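Keep the Two Trays

Every small shop I have worked in has had the same argument sooner or later, and it goes like this. Somebody has a bench covered with push-button switches, some in one piece and some in several, and somebody else asks why they aren't all in one big bin. A bin is cheaper. A bin takes up less room. I have been on the losing side of that argument three times and I would like to set down my case properly.

My case is two shallow trays in two colors on a soft surface, with the complete buttons in one and the parts in the other.

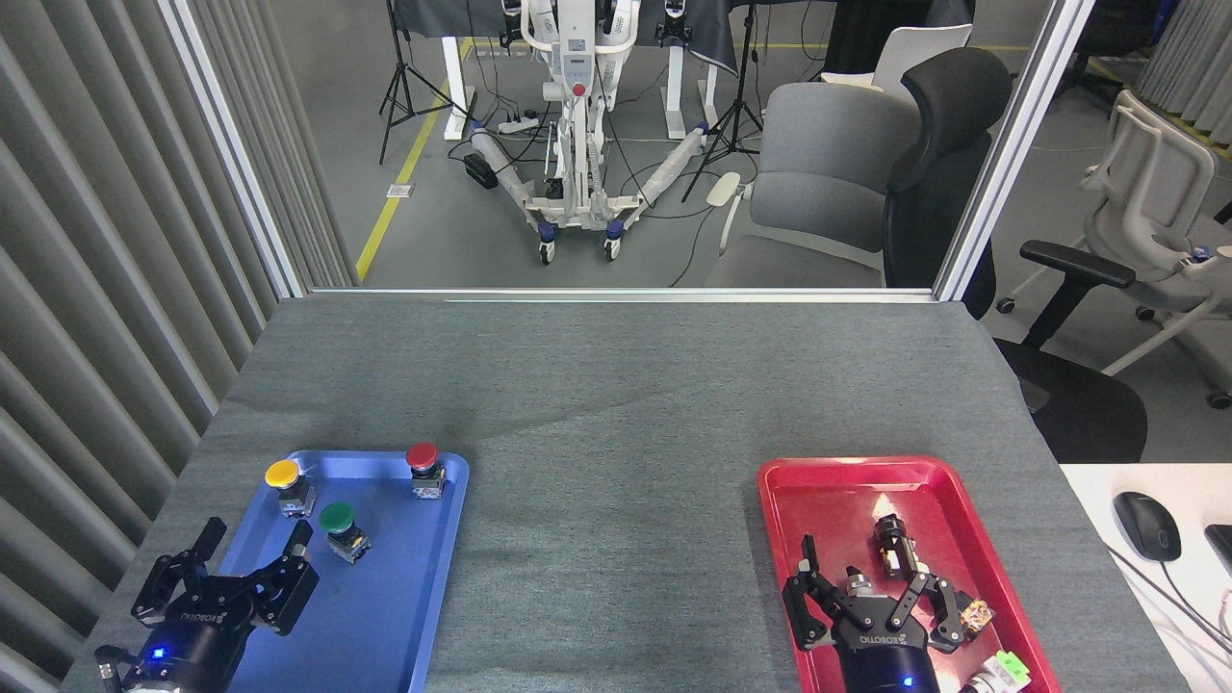
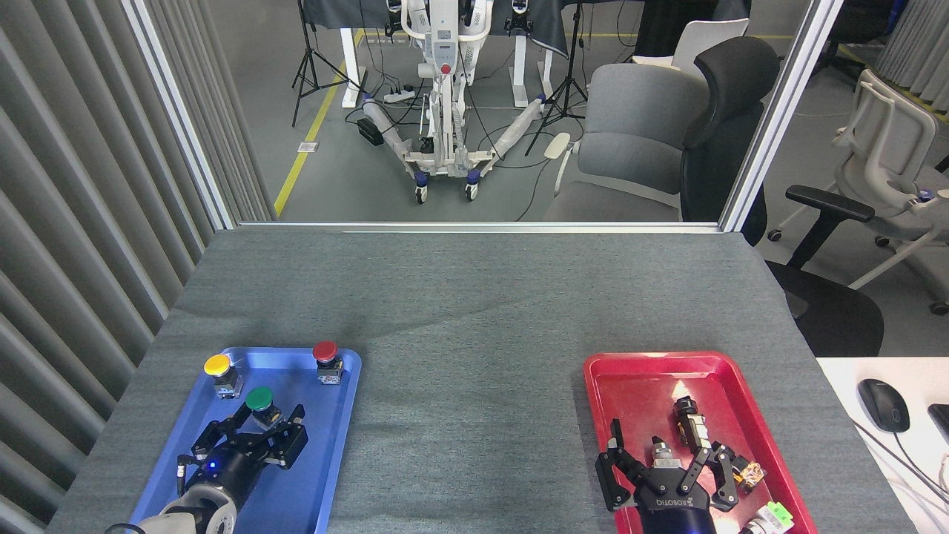
Buttons with their caps on the blue tray, switch parts on the red one, gray felt underneath.

I rebuild control panels. Mostly they come off older packaging lines, and mostly what is wrong with them is the buttons. A panel button gets hit with the heel of a hand all day by someone wearing gloves. The cap gets loose, or the contact block behind it stops making contact, or somebody has replaced half of it with something that almost fits. So the buttons come out, come apart, get looked at, and go back together. A big panel might have 11 of them. Last year I did 389 buttons, which I know because I bill by the button.

The trouble with switches is that they look finished before they are. A cap on a body looks like a button. Turn it over and there may be no contact block, or a block of the wrong kind, or a block that is only resting there because the latch never closed. If you put that one back in a bin with the good ones, you will find it again when the panel is on the wall and the customer is standing next to you.

With two trays, where a thing sits tells you what you decided about it. On the left, done. On the right, not done. You make the decision once, when you have the button in your hand and are thinking about it, and the tray remembers it for you through the phone call and the lunch break. I don't trust my own memory after lunch and I don't see why I should trust anyone else's.

People tell me labels would do the same job. I used labels for years at Irer, where we had little tie-on tags and a pen on a string. Labels work when the parts are big. A contact block is smaller than the tag. You end up with a pile of tags, a pile of blocks, and a guess. We also tried bagging each button separately. That was fine for shipping and terrible for working, because every time you wanted to compare two blocks you had to open two bags, and by the end of a Wednesday the bags were empty and the bench was full.

The other thing people say is that color is decoration, and that two gray trays would work as well if you kept one on each side. I disagree. Trays move. You slide one over to make room for a meter, you carry one to the window to look at a terminal, and you set it down wherever there is a space. Once two gray trays have changed places you have lost everything they were telling you. A blue one and a red one can change places all day. I would not use green for the finished tray, by the way, even though it seems like the natural choice. Green caps are common, and so are red and yellow ones, and a green cap is harder to pick out against a green tray. I admit that red caps in a red tray have the same problem. My parts tray is red anyway. The parts that get lost are the small metal ones and the contact blocks, and those show up well enough on it.

Then there is the depth of the tray. A deep box holds more and that is exactly what is wrong with it. Parts in a deep box lie on top of each other, and you have to dig, and digging scratches the caps and bends the terminals. In a shallow tray they lie side by side. You can see in one look what you've got. When the tray is full you stop taking buttons apart and start putting some together, and I think that is the right time to stop.

I feel less strongly about the felt, but I would not give it up. A bare metal bench is easier to wipe. It also lets a dropped screw bounce onto the floor and under a cabinet. On felt a screw stays where it lands. The objection is that felt holds dirt and lint, and it does, so you vacuum it. I do mine on Friday or when I notice it, whichever is later.

Leave space between the trays, too. It looks like wasted bench and every visitor wants to set a coffee cup on it. That space is where the work is done. If the trays touch, parts cross over. A little spring or a locknut rolls from one to the other and now your finished tray has an unfinished thing in it and you start doubting the rest of it.

I'll give the other side its due. When Nuda sent us 448 identical buttons to strip for the metal, trays would have been silly. Everything was going the same direction, nothing was going back together, and a bin was right. Bins are good for scrap and for parts that really are all the same. Lill, the shop across the lot from me, does nothing but that kind of work and has a wall of bins, and I have no quarrel with it.

But repair is a different job. On the Zilanach panels no two buttons had worn in the same way, and a few had been fixed before with parts from some other maker. I could not have kept those straight in a bin. I had more than 800 loose pieces go over the bench on that job and the trays handled it a few buttons at a time, with the rest waiting in their panels until there was room.

That last part may be what people dislike. Trays make you work on a small amount at once, and it looks slow from the doorway. A bench with a heap on it looks busy. I have been asked whether I couldn't have all of them apart by noon. I could. I would then have all of them apart, and the afternoon to find out which cap went with which body.

If you are setting up a bench for this kind of work, buy the trays first. Get two colors that are easy to tell apart in bad light, with a low lip, no dividers. Decide which one means finished and tell whoever shares the bench with you. Write it on a piece of tape on the wall if you have to. I still have mine up.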